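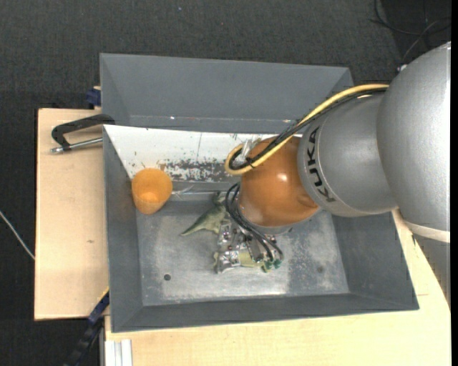
**Deep gray metal bin for small stuff: how do you line it, and does it scratch your table?**

Posted by Sohail Magsi

Hi all, long time reader, first time poster. I picked up a deep gray metal bin in August to be the one place where small things go (toys, mostly, plus the odd pen and whatever my kids empty out of their pockets). I love how deep it is and I love that nobody can crack it by stepping on it, because we have killed so many plastic ones!

Two problems though. First, the noise. Every single thing that goes in makes a clang you can hear upstairs, and cleanup at our house happens at 7 in the evening when the baby is just going down. Second, it lives on a pale wooden tabletop and I'm scared of dragging it and leaving a gray line. The top is unfinished as far as I know (it came with the house, so who knows). I tried a folded dish towel inside and it just bunches up in a corner and eats the smaller toys.

What do you all put in yours? I'd like to spend less than a fancy dinner on this, and I would rather not glue anything in permanently.

---

**pinesandpans**

Cork! Get a roll of the thin kind, trace the bottom of the bin on the back of it, and cut just inside your line. I did this with mine and didn't glue it at all, it's snug enough that it stays flat even when I tip everything out on the rug. The clang turns into more of a thud. If you have enough left over, cut a second piece for underneath and that takes care of your table too (I did stick that one on, with a few dots of removable putty).

One thing to watch is crumbs. They get under the cork and you'll want to lift it out and wipe now and then. My first piece got kind of gross before I figured that out, but the roll was long so I just cut another.

For the table, wipe the outside bottom of the bin with a damp white rag before you do anything else. If the rag comes back gray, that's what would be getting on your wood. Mine took three rags, which was a little embarrassing!

---

**Memon**

felt pads on the corners, done. mine slides around a bit now but no marks

---

**tidyish_in_ohio**

I'd go a different way on the inside and use a piece of shelf liner, the squishy kind with the holes. It grips so it doesn't bunch like your towel did, and you can shake it out over the trash or rinse it in the sink. It isn't as quiet as cork, I'll give pinesandpans that. Run it a couple of inches up the sides too, because half the racket is toys hitting the walls on the way down.

If you already have a gray line on the wood, try a plain white eraser before you reach for sandpaper. Go with the grain and go easy. It took off most of ours, and the bit that's left is under the fruit bowl now.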